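Home | News | Swap Shelf | Dates | Contact

Tidy Saturday: floors first, then the table

Reading time: 2 minutes

Quick one this month as I'm writing it between loads of washing. Eleven of you wrote in after the April newsletter asking how to get a lived-in family room straight before visitors come, without losing the whole day to it. So, a start.

Rubbish first. Always. Don't fold anything, don't line up any toys, don't get drawn into sorting slippers. Bin out from the wall and into the middle of things, then tissues, wrappers, bits of paper, the lot. Pouran Jafarzadeh does hers with the radio on and stops when the news comes round. Good system.

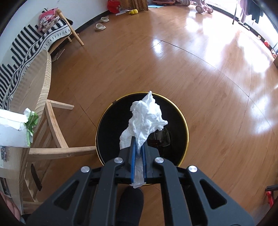

Crumpled tissue, straight to the bin. Toys and washing can wait their turn.

After that the floor gets quicker. Toys over to one side, ride-ons by the wall, slippers in pairs. If there's laundry hanging by the window leave it be, you'll only end up folding it and then its lunchtime. Blankets on the bench: shake, smooth, done. Chairs back where they belong last, so you can sweep.

Then the table, where everything ends up. Torn packets, plastic bags, that sort of thing. Lutz Kröger swears by two piles, keep and go, and no third pile for "maybe".

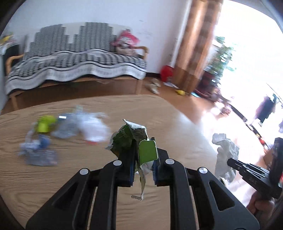 Anything with something still in it gets a peg or goes in a jar, and the rest goes out the same day. Check the corners of packets before you chuck them, Deisy Palomino found a library card in one of hers. Wipe the table down once it's clear and not before, I have done it the other way round and it's a waste of a cloth.

Four of you asked about soft plastics. Still waiting to hear from Reinhold Stöcker on wether the Jomholm drop-off will take them, so keep them in a bag for now please. Clean ones only.

Next month: under the sofa. Send tips to me by Saturday, short ones if poss.

Contact us | © Jomholm Household Newsletter | Back to top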